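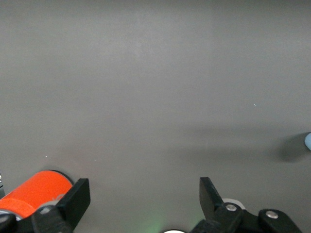
Arztrechnung prüfen und bei der Krankenversicherung einreichen

Wer privat versichert ist, bekommt die Rechnung der Praxis nach Hause und muss sich selbst um die Erstattung kümmern. Die folgende Anleitung geht den Ablauf einmal durch, vom Öffnen des Umschlags bis zum Widerspruch.

Schritt 1: Rechnung auf Vollständigkeit prüfen

Auf der Rechnung müssen stehen: Name der behandelten Person, Datum jeder Leistung, Gebührenziffer mit kurzer Bezeichnung, Steigerungsfaktor, Einzelbetrag und Diagnose. Fehlt die Diagnose, schickt die Versicherung den Antrag meist zurück. In diesem Fall rufen Sie die Praxis an und bitten um eine ergänzte Fassung. Handschriftliche Nachträge sollten Sie nicht selbst vornehmen.

Schritt 2: Leistungen mit dem eigenen Kalender vergleichen

Gehen Sie die Behandlungstage durch. Stand an einem Tag kein Termin an, kann es sich um eine telefonische Beratung oder um eine Laborleistung handeln, die später abgerechnet wurde. Doppelte Posten kommen vor, vor allem bei Rechnungen über mehrere Monate. Achten Sie auch auf den Faktor: Liegt er über dem Regelhöchstsatz, muss eine Begründung dabeistehen.

Schritt 3: Selbstbehalt ausrechnen

Der Selbstbehalt steht im Versicherungsschein und gilt in der Regel pro Kalenderjahr. Nehmen wir einen Selbstbehalt von 1.000 Euro und bisherige Rechnungen über 893 Euro. Dann bleiben noch 107 Euro, die Sie selbst tragen, alles darüber wird nach Tarif erstattet. Liegen Sie zum Jahresende noch deutlich darunter, prüfen Sie vor dem Einreichen, ob Ihr Tarif eine Beitragsrückerstattung vorsieht — sie fällt oft schon bei einer einzigen erstatteten Rechnung weg.

Schritt 4: Einreichen

Per App: Rechnung fotografieren oder als PDF hochladen, Person auswählen, absenden. Alle Seiten gehören in einen Vorgang, auch die Rückseite, falls dort Begründungen stehen.
Per Post: Kopien schicken, Originale behalten. Versicherungsnummer auf jedes Blatt schreiben.
Rezepte und Hilfsmittel werden bei manchen Tarifen getrennt erfasst. Ein Blick in die Bedingungen genügt.

Schritt 5: Zahlungsfrist im Auge behalten

Die Praxis wartet nicht auf Ihre Versicherung. Das Zahlungsziel steht auf der Rechnung und läuft unabhängig von der Erstattung. Bei größeren Beträgen können Sie die Praxis oder die Abrechnungsstelle um Aufschub oder Raten bitten, am besten vor der ersten Mahnung.

Schritt 6: Bescheid lesen und bei Kürzung reagieren

Im Leistungsbescheid ist jeder gekürzte Posten mit einem Hinweis versehen. Häufige Gründe sind ein zu hoher Faktor, eine nicht versicherte Leistung oder fehlende Angaben. Widersprechen Sie schriftlich und nennen Sie Rechnungsnummer, Posten und Betrag. Eine kurze Stellungnahme der Praxis hilft. Bei Differenzen unter 100 Euro reicht häufig schon ein Anruf bei der Leistungsabteilung.

Unterlagen aufbewahren

Heften Sie Rechnung, Bescheid und Zahlungsbeleg zusammen ab. Für die Steuererklärung brauchen Sie die nicht erstatteten Beträge, und die lassen sich später nur mühsam rekonstruieren.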